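Haverford Hobby Boards > Workshop Talk > Layout boards, worth the bother?

velter_fan
22 November 2024
So I finally caved and made myself a layout board for kit assembly. I was forever losing parts on my dark table, and I lost nearly 20 minutes in October crawling around after one spacer. Now everything gets laid out on a white sheet before I start – blue parts really pop against it!

Mine has raised plates so each stage gets its own spot. Long side running away from me, black curtain behind so there's nothing busy back there.
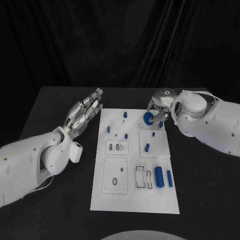
Blue ring going over the board, loose parts still waiting their turn

Anyone else doing it this way?

sisham80
Looks tidy, but I'd turn the board sideways. With the long side going away from you, you end up reaching over the near parts to get at the far ones. I knocked a whole row off mine doing that.

gluepot107
Disagree with sisham80. Sideways eats up your elbow room. I'd lose the raised plates though, flat is way easier to wipe down.

velter_fan
I like the plates! Small stuff stays put (mostly). I might try sideways on the next kit, the Woltum one has 145 pieces so I'll need the space.

gluepot107
145 on one board? Good luck lol. I'd split it over two.

sisham80
Two boards, yes. And put the rings in a shallow dish, mine roll if I set them on edge.

oldtin
I just use a baking sheet with a towel in it. Cost me nothing – been fine for years.

gluepot107
Towel fluff in the joints, no thanks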